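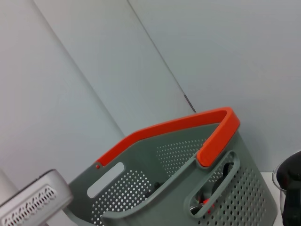 Tandby carry basket, grey-green with orange-red handle
Item 3748
In stock: 268

A basket is a box that has given up on keeping things dry. We have sold a good many of them over the years and have come to respect the ones that don't try to be anything else. The Tandby is plastic, it has holes in it, and you can pick it up.

You can pick it up in two ways, to be fair. There is the big handle over the top, in an orange-red you will not lose in a cupboard, and there are slots in the walls for when you want to get hold of the basket itself. Most people use the handle to cross the kitchen and the slots to get it down off a shelf.

The small round holes run in rows over the walls, so crumbs leave of their own accord. Anything thinner than a pencil may follow them. Teaspoons are usually fine. Cocktail sticks are not, and we have had the letter.

What people keep in it
Mugs, lids, the odds and ends that live beside the kettle and have no drawer of their own. Lowri Edwards in our shop has one on the worktop for all the things she is going to put away later. It has been full since the spring.

It also does well under the sink, in the boot of the car, and at the allotment, where the handle can be seen from the far end of the beans.

Looking after it
Warm water and washing-up liquid. A bottle brush gets into the holes if you are that sort of person. Keep it off the hob.

Good to know
The basket comes with the handle fitted. There is no lid, and there won't be one. If you want a lid, the Jistby storage box has a very good one and costs more.
One colour only. Cemov did make a cream version for us, which looked lovely until somebody put a beetroot in it.

Delivery and returns
Orders placed by noon on 12 Dec 2025 go out the same day. After that we pack them as fast as we can, with the radio on. Up to 3 baskets go in one parcel.
Returns are free if the basket is unused. Please take your things out first. We still have a tin opener and one glove from last time.

Questions about this item go to Sabina Hubáček at the order desk, who will want the item number before she wants your name.

Often bought with: Ibarra drying mat, item 1089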